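Sternia Household Word List — README

Welcome, and thank you for stopping by! Sternia is a small list of everyday words for household chores, gathered from letters, shopping notes and recipe cards that families in the Lamrani valley were kind enough to let me copy out. It started as a personal notebook, and it has slowly grown into something other people seem to find useful, so I thought it was time to write down how it is put together and what you can reasonably expect from it.

Last updated 6/11/21

What is in the package

There are two files. The first, words.tsv, holds the word list itself, with one entry per line. The second, sources.tsv, says what kind of paper each entry came from (a letter, a list, a card, the back of an envelope) and which decade I believe it was written in. The decades are my own best guesses unless the paper carried a date, and those guesses are marked with a g in the last column.

Each line in words.tsv has the word as written, the spelling I settled on, a short meaning in plain English, the part of the house or yard it belongs to, and a source number that points to the other file. Tabs separate the columns. Please don't open the file in a spreadsheet and save it again without checking, as a few of the entries begin with a plus sign or a hyphen, and spreadsheets like to turn those into something else entirely. I lost an evening to that in April and would love to spare you the same.

How the words were chosen

I kept a word if it turned up in papers from at least 2 different households. That rule leaves out plenty of charming family words, and I did go back and forth over it — there is one for the last spoonful of soup that I was very sorry to lose — but a list of words used by a single grandmother is a different sort of project. If you are building one of those, I'd be delighted to hear from you. 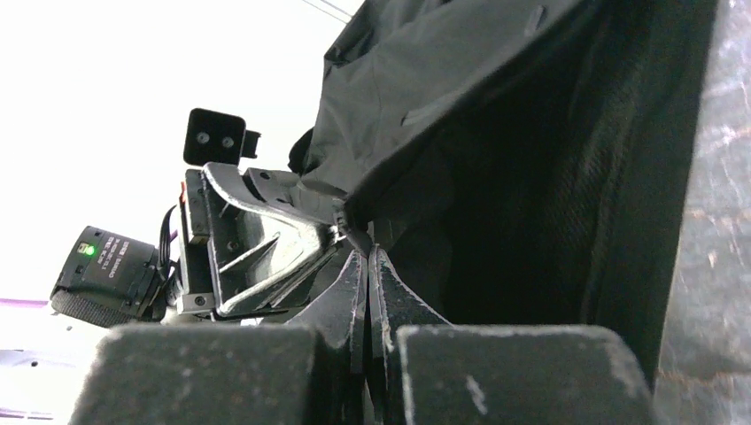 Spelling was the hardest part by a long way. People wrote quickly and for themselves, and the same person could spell a word for "ironing" three different ways on one page. I followed the Raltalitz spelling guide wherever it had an opinion. Where it had none, I took the form that appeared most often, and where there was a tie I took the shorter one. The original spelling is always kept in the first column, so nothing is lost if you disagree with me.

Known problems

The kitchen is far better covered than any other room. The laundry and mending section has 40 entries and the garden section only 17, and both could use more work. Words for men's chores are thin too, which probably says more about who wrote the letters than about who did the chores.

Some meanings are too narrow. I wrote "to fold" for a word that one family also used for putting things away in general, and I have since heard it used for closing up the house in the fall. Entries I'm unsure of carry a question mark after the meaning. There are 30 of those at the moment.

Using the list

You may copy it, print it, and build it into your own lessons or word games. A mention of Sternia would be lovely. The one thing I ask is that you not try to work out which family a paper came from. Names and addresses were left out at the families' request.

If you use the Esitz dictionary reader, drop words.tsv into its import folder and choose "plain tabs" when it asks. The source column will show up as a number, and that's fine.

Corrections

Corrections are very welcome, even tiny ones. Please send the line number, what you think is wrong, and where you have heard or seen the word used. I go through messages on the weekend, usually with coffee, and the corrections I accept go into the next release.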